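What I Read in May

I got through more books in May than I did all winter, mostly because the evenings are long enough now to sit on the back step until eight-thirty. I also went to one reading, which I want to write about first while I still remember it.

The reading

Limilwood Books has been open on the corner for a few years, and they do author nights in the back half of the store, where they push the mystery shelves against the wall and put out folding chairs. I had never gone to one. I bought a ticket because the book was a history of a furniture family and the house they built, and I had already read half of it from the library.

The author read two chapters. One was the arrival of the first Åberg brother, who came over with a chest of tools and a letter of introduction to a man who had died while he was at sea. The other was the fire at the workshop. She reads well, slower than I expected, and she stopped a few times to tell us where a detail came from. The best source was an order book with 524 entries in it, kept by the wife of the second brother, who wrote down what each customer said when they complained. One of them sent a chair back twice for squeaking.

Questions went on longer than the reading did. A lot of people wanted to know about the house itself, which has been closed since the roof work started. She said the family's papers came to 2710 pages once everything was scanned, and that she had read all of them, and that most were about money. I believe it. The middle third of the book is mostly about money too, and it drags, but I think you need it to follow why the brothers stopped speaking.

I did finish it the week after. My only real complaint is the family tree, which is printed across the fold so that one whole generation disappears into the spine. If you have the choice, get the hardcover. The library's paperback copy was already splitting there.

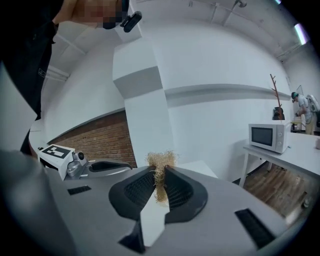
The other books

Vendano, a novel in translation. It runs to 366 pages and takes place over a single summer in a town of that name, where a reservoir is about to be filled and everyone has to decide what to take with them. I liked the first hundred pages a lot. The schoolteacher's chapters are very good, especially the one where she goes through the classroom cupboards and finds her own old exercise book. After that it switches to an engineer from the water company and I lost patience with him. He thinks about his marriage for most of a chapter while waiting for a bus. I kept going for the teacher, and she does come back near the end.

The Iltex Girls, an oral history of women who worked at a stocking mill. This was a loan from my sister and I would not have picked it up otherwise. It's almost all interviews, with very little from the editor, and it took me a while to keep the voices straight. There's a list of speakers at the back that I wish I'd found sooner. The section on the night shift is the part I've been telling people about. They sang to stay awake, and the floor was so loud that each woman could only hear the two next to her, so the songs changed as they moved down the line. One woman still sings a verse that doesn't appear in any printed version.

I also reread a short mystery I've owned since college. I remembered who did it by page ten and enjoyed it anyway. The train timetable still doesn't work. I checked it with a pencil this time.

What I gave up on

One book, a long biography of a composer. I made it to his second year at the conservatory. The writing was fine, but every chapter started with the weather and I had three other things waiting. It has gone back to the library and I may try it again in the fall – there is a waiting list, so somebody wants it more than I do right now.

Next

The June author night at Limilwood is a poet I don't know. Tickets are on the counter by the register, and they told me the price comes off if you buy the collection the same evening. I'll probably go. The chairs are hard, so I'm bringing a cushion.

I've started a book of letters between two botanists, and so far one of them has done nearly all of the writing. My sister wants the mill book back when she visits, which means I have to find the dust jacket. If anyone has read Vendano and liked the engineer, leave a comment and tell me what I missed.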